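Kudau open day demos - README

Hi! I put this folder together after our open day on 20 June 2025, mostly for the visitors who asked if they could take the data home and have a play with it. You can. There are 198 recordings in here, all done with the hand-held gripper on an ordinary desk, clutter and all.

What the task was

Visitors took turns bringing the gripper in around a plastic drink bottle with a yellow cap. Tibor Halász ran the desk and I looked after the queue (the easier job by far). Start with the fingers open, one either side of the bottle, then close when you feel lined up. 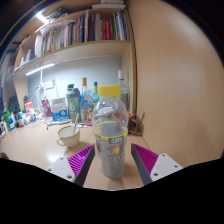
How the files are organised

One folder per visitor, numbered in the order people signed the sheet. We were aiming for 200 recordings but two didn't save properly, so I've left those numbers blank - please don't renumber, my notes depend on them.

Starting positions

I've labelled each recording "bare" or "coaster" for what's under the bottle. In this one it's on the dark red coaster, with the cup off to the left and the fingers spread wide:
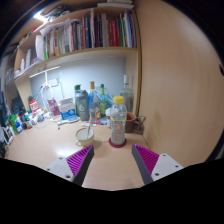
Questions and fixes

If a label looks wrong, email me the folder number and I'll sort it out in the next version. Thanks to everyone who came along and had a go!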